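Jultwood Players Forum > Front of House > Soap night: is 'Bultedgate' Live worth the ticket?

Started by wet_matinee, June 2022

wet_matinee wrote:
Has anyone been to one of these evenings where somebody off the telly sits on a stool and talks for an hour? There's one coming to the Jisstead with Gwion Hopkin, who played Pap in Bultedgate until they dropped a chapel roof on him. Tickets are 60 quid, or 72 with the meet and greet. I liked Pap. I'm not sure I liked him 72 quid's worth.
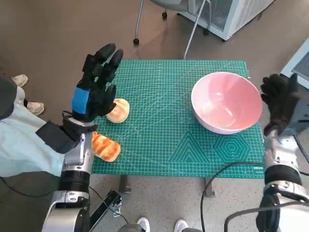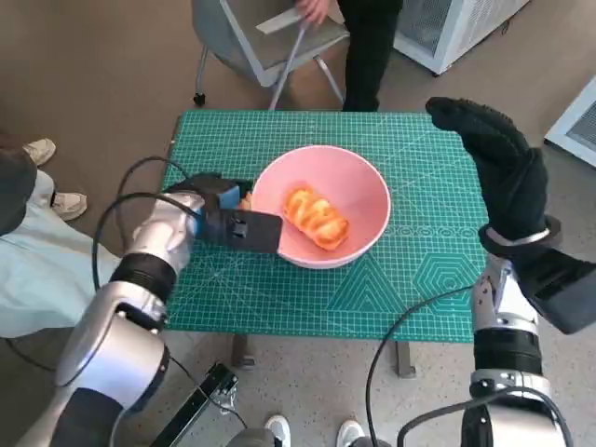

What I'd like to know before I hand over the money is whether he does any acting, or whether it's all stories about the canteen. I saw him years ago in a touring Uncle Vanya and he was properly good. Then he went off to run a fictional scrapyard and that was the last the stage saw of him.

prompt_corner_pat wrote:
Went to the one in May. First half is an interview, second half is questions from the floor, then he does a bit from the roof episode with a woman from the audience reading his daughter. She was better than the daughter.
No Chekhov. He sang, though. Be warned.

ScrapyardSue wrote:
I was at the May one as well and it was LOVELY, ignore Pat. He remembered things from episodes he must have filmed twenty years ago, and he stayed behind till everyone who'd paid for a photo had got one (and a few who hadn't, I saw you, green cardigan). I've been watching since the very first scrapyard fire and I'd have paid double.

prompt_corner_pat wrote:
I didn't say it was bad. I said he sang.

Lower Circle Len wrote:
60 for a man on a stool. You can see a full cast of twenty with an orchestra at the Jisstead for less if you don't mind the pillar.

wet_matinee wrote:
Len, I've sat behind that pillar. I know it better than I know some of my cousins.

CledwynG wrote:
Cledwyn Gethin here, I do the Jisstead's box office three evenings a week so take this how you like. It's seated for 200, we've closed off the balcony and brought the stage forward, so every seat is decent and the pillar is behind you. The 72 ticket gets you into the bar afterwards for half an hour, one signed card and one photo. It doesn't include a drink. People have been told this and still ask me for the drink.
There's a members' discount for anyone on the Jultwood Players list. Ring up, it won't work on the website, and yes, I have mentioned it to them.

wet_matinee wrote:
Thank you Cledwyn. How much is the discount?

CledwynG wrote:
It comes off the 60 ticket only. I'm not allowed to put the amount on a public board, which I think is silly as I'll tell anyone who phones.

halfhour_call wrote:
My trouble with the whole thing is that it's being sold as theatre. It's in the season brochure between The Rivals and the panto. Fine to have him in, fill the building, pay the heating bill. But call it a fan evening. There are people round here who'd like to see a play in that slot.

ScrapyardSue wrote:
Which people? The last play in that slot was the one about the lighthouse and there were more of them on the stage than in the stalls. I went to it, I was one of the ones in the stalls!!

halfhour_call wrote:
The lighthouse play was very well reviewed.

ScrapyardSue wrote:
By you. In our newsletter.

halfhour_call wrote:
I stand by it.

Lower Circle Len wrote:
Wasn't that the one with the real fog?

prompt_corner_pat wrote:
It was meant to be less real.

dot_dot_dottie wrote:
Can I drag this back to Pap for a minute. Does anybody know if he's said anything about going back? The body was never shown. I've been through that episode more times than is good for me and all you get is a boot, and Pap wore wellingtons. He was in 394 episodes, you don't finish somebody off like that with a boot.

wet_matinee wrote:
Is 394 right? I'd have said far more. Felt like he was in every one.

dot_dot_dottie wrote:
394 credited. He was talked about in plenty of others while he was "at his sister's". Two years at his sister's, at one point. She must have been sick of him.

ScrapyardSue wrote:
Someone asked him in May! He said he'd signed nothing and then did the Pap wink. So make of that what you will. I have made a great deal of it.

halfhour_call wrote:
An actor with nothing signed and a tour to sell is going to wink.

dot_dot_dottie wrote:
He grew the sideburns back though. Pat, had he grown the sideburns back?

prompt_corner_pat wrote:
He had some sideburns. I couldn't tell you if they were contractual.

Lower Circle Len wrote:
My wife wants to go now. I read her this thread for a laugh and she wants to go. Cledwyn what's left?

CledwynG wrote:
Good few in the middle block, row F back. Front rows went the first morning, mostly to one coach party. Meet and greet is nearly gone. Don't leave it until the night, Len, you did that with the brass band.

Lower Circle Len wrote:
I got in to the brass band.

CledwynG wrote:
You stood at the brass band.

wet_matinee wrote:
Right, I rang. Cledwyn wasn't on, a lad answered who'd never heard of the members' discount, went away for a bit, came back and had heard of it. One in row G, no meet and greet. I'd only have asked him about Uncle Vanya and held up the queue.
Does anyone know if you can take your own sweets in? The brochure says no hot food and leaves it there.

ScrapyardSue wrote:
Sweets fine, I had a whole bag of pear drops. I'm in G too!! I've booked again, don't tell my sister, she thinks I'm at the dentist.

prompt_corner_pat wrote:
What did he sing in the end, can you remember? It's been bothering me since May. It had a lot of verses and one of them was about a ferry.

ScrapyardSue wrote:
There were two about the ferry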